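2024-06-11

Glaze notebook, continued from the old green one, which is now full.

Open points from last time: the matte base still crawls on the inside of deep bowls, the clay from Landitz has arrived but is not tested, and the kiln shelf with the crack must not be used for tall pieces. I wrote this on the shelf in pencil as well.

Matte base

I mixed a fresh batch of 4,000 grams, dry weight. The feldspar is from the new sack, the kaolin is from the old one. I sieved the batch two times. After the first pass there was still a lot of grit on the mesh, light gray, hard between the fingers. I do not think it comes from the feldspar. The lid of the kaolin bin was standing open for some time and it is possible that something fell in.

The slurry was too thick in the morning and I added water until it ran off the stick the way I like it. I should have weighed the water. I did not, so the density has to be measured before the next dipping, and whoever reads this before me, please do it and write the value on the bucket.

With the Bellow stain the base goes to a soft green, with the Piras stain to a pink which is a little brownish. Both become more chalky when the glaze is thick. On the flat test tiles this looks good. On a rim it looks dry, and Mairéad Egan says that she would not want to put her mouth on it. For plates it matters less than for cups, I agree with her on cups.

What I want from a pale color is that it stays quiet when the dishes lie over each other. Green with pink is for me the best pair so far. The rim should catch a little light and the underside should stay matte.
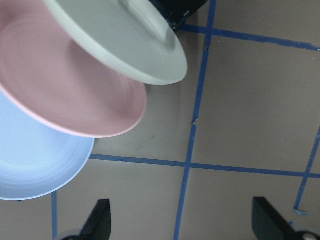 Foot rings

Waxing the foot by brush takes too long and the line is never straight. I tried the sponge method again: dip the full piece, let it dry until the shine is gone, then turn the foot on a wet sponge. The line is clean if the sponge is flat and if one does not press. When I press, the glaze is pulled away also from the side of the foot and I must repair it with the brush, and then I have lost the time which I wanted to save.

One thing to remember, the sponge fills quickly with glaze and after that it puts back as much as it takes. Rinse in the settling bucket, not in the sink. The trap under the sink was emptied in November and it was very unpleasant work.

Landitz clay

It is smoother than our usual body and more sticky at the wheel. It dries fast on the edge and slowly in the middle, so the plates want to lift. I covered the rims with strips of thin plastic overnight and kept the middle open. In the morning they were flat, except for one which I had trimmed too thin. I keep this one for breaking, to look at the section after the bisque.

For shrinkage I made two bars with a scratched line on each. They are on the top shelf at the left, beside the tile rack. Please do not move them to the damp cupboard, they have to dry in normal air or the result has no meaning.

I still do not know how the clay fits the matte base. If the glaze crazes on it I would first change the base and not the clay, the clay is too pleasant to give up so early. A little more silica is the usual answer. Mairéad is more in favor of a slower cooling, and she may be right, but a slower cooling changes the surface too and then we would have

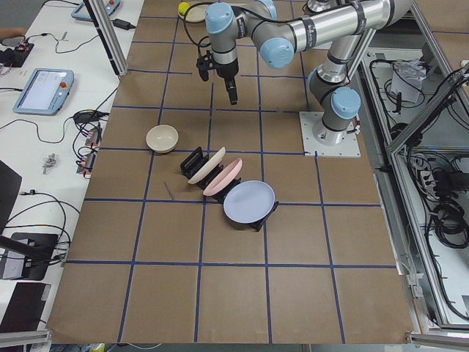

two changes at one time and no idea which of them did the work. So the silica first, with the same cooling as always. After that we can try her schedule with the same tiles, and compare them in daylight by the window. Under the lamp all pinks look equal to me.

Whites

The Fullow white is brighter than our old white and also more glossy. I was afraid it would look cold beside the pale colors. On a tile it does. On a serving piece with raised edges I find it correct, and with something yellow on it one does not think about the white any more. A plate with a cream rim next to it is also fine, the two whites do not need to match exactly. I had a different opinion on this last year.

The Fullow settles hard in the bucket. It needs a long stirring from the bottom with the flat paddle, the drill mixer makes too many bubbles and they stay in the surface as small pits. 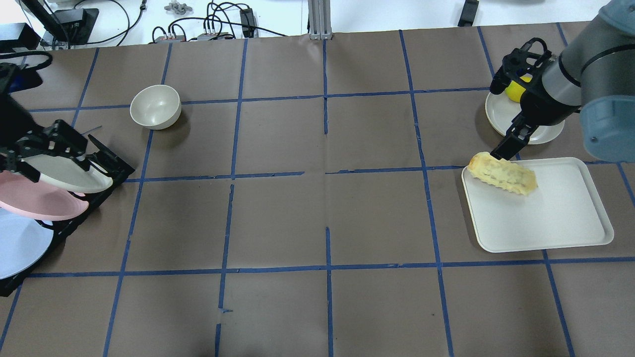
To do

Measure the density of the matte base and write it on the bucket.

Put the grit from the sieve on a scrap tile and fire it, to see if it melts.

Ask Landitz if the next delivery comes from the same pit.

Lemon test on the green and the pink, a slice left overnight, then wash and look for a mark. The same with vinegar if there is a tile left.

New lid for the kaolin bin. For now a board lies on it with a brick on top.

The bisque is packed but I have not started it. The lower element looked uneven to me during the last firing and I would like Mairéad to look at it before we put in the Landitz plates.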